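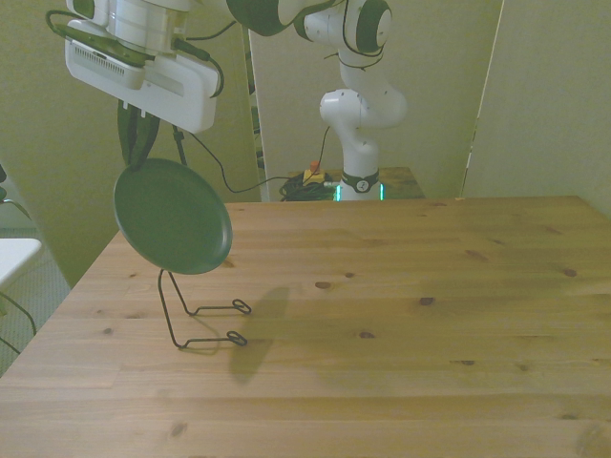

Plates on show, plates off show. Been meaning to put this page up since June and finally sat down with it on Wednesday night, so forgive the rush. It's mostly about display stands, the cheap wire kind, and what they do for a plain plate that would otherwise live at the bottom of a stack. The black wire one with the little loops at the ends of its feet is the one I keep coming back to, and a dark green plate is about the best thing you can put with it. Black and green, pale pine underneath. Thin wire, thin shadow. You hardly see the stand at all and thats the point. Three pictures on this page, more when I get to the rest of the shelf.

A few notes before the next one. People write in asking what size stand goes with what size plate and I never have a good answer. Hold it up to the plate. If the uprights come past the middle of the back you're fine. If they stop well short the plate wants to tip backwards, and you will hear it go in the night. Had that happen with a Birkett side plate, the speckled one, went right off the dresser and took a cup with it. Still finding bits.

Also – measure the shelf. Not the plate, the shelf. A plate on a stand leans, so it needs more depth than you think. My old shelves in the hallway were too shallow for anything but saucers and I ended up with a row of saucers. Looked like a dentist's waiting room. Took them down.

On color. I went through a white phase like everybody and then a blue and white phase which lasted longer, and now it's all greens and browns. Dark green is forgiving. Dust doesn't shout. Fingerprints do show on some glazes so pick up by the rim if you can, or give it a wipe with a dry tea towel once it's up. Matte is nicer than shiny for display, I think, especially across from a window where a shiny plate just turns into a picture of the window.

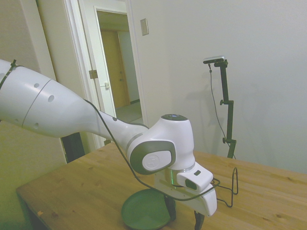

The other thing is the table or whatever you're standing it on. Pine is good. Pine with knots in it is better, it gives the eye something to do around a plain plate. I had a glass topped thing from Gilter for years and every stand skated on it, had to use those clear sticky dots, and then the dots went yellow. Gave it to my cousin. She keeps a fish tank on it now.

If your stand does slide, the dots are ok for a while. A bit of felt is worse, dont use felt, felt is for the opposite problem. Blu-tack works and looks terrible. A strip of shelf liner cut narrow and tucked under the feet is what I use on the painted shelves and you can't see it from the front.

Bergþóra Briem sent a long email after the last page (thank you!!) saying her grandmother never used stands at all, just a groove cut along the back of the shelf and the plates leaned on the wall. She has 30 plates up that way in the kitchen and has lost one, and that was a cat. I love this. If you have a groove, use the groove. Most of us are renting and don't have a groove. She also says to put the heaviest at the ends of the row, no idea why but I tried it and it does look more settled.

Prices, as I get asked. Wire stands shouldn't cost much. The Griltent market has a box of them most weekends by the door, all mixed up, bent ones included, and bent ones can be bent back if you go slow. Check the feet sit flat before you pay. Put it on the table, press on one side, if it rocks then try another. Emeo do a wooden one that's handsome but bulky, fine for a big serving platter, too much for a dinner plate. You end up looking at the stand. Coated wire is kinder on the back of the plate than bare metal, and if the coating has chipped a dab of nail varnish sorts it out. Clear, or black if you're fussy like me.

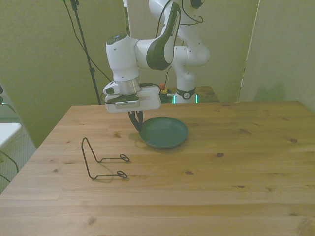 Cleaning, quickly. Everything comes down twice a year here. Plates in the sink one at a time, towel in the bottom of the bowl, warm not hot if they're old. Stands get a wipe with a damp cloth and then dried straight away, the joins go rusty first if there are any. I lay the stands on their side on the table while the plates are off, otherwise I put my elbow through the lot. Then plates back up the same afternoon, or they will sit in a pile until Christmas. Ask me how I know.

Rotating is worth doing. I've got way more plates than places to stand them, so 20 or so minutes swapping things over when the light changes in fall is a nice job with the radio on. The green stays out all year. The ones with fruit on go away after summer. The brown ones with the drippy edge come out for soup season, and they get used too, not just looked at. A plate on a stand is still a plate. Take it down and have toast off it.

Couple of people asked about wall hangers, the spring kind. I don't get on with them. They pinch the rim and I've seen hairline chips from one that was a size too small. The stick-on discs are better but you have to trust the glue and let it cure properly, overnight at least, and I'm not patient enough. So, stands.

Next page will be bowls, which are a pain to display, they just roll about and sulk. If you have a good way of standing up a bowl, write to me, address is the same as before. And somebody left a comment about cake stands that I lost when the page got moved, sorry, please send it agian.

We use cookies to remember your settings and see which pages get visited. By continuing to browse you agree to this. Accept Decline Read more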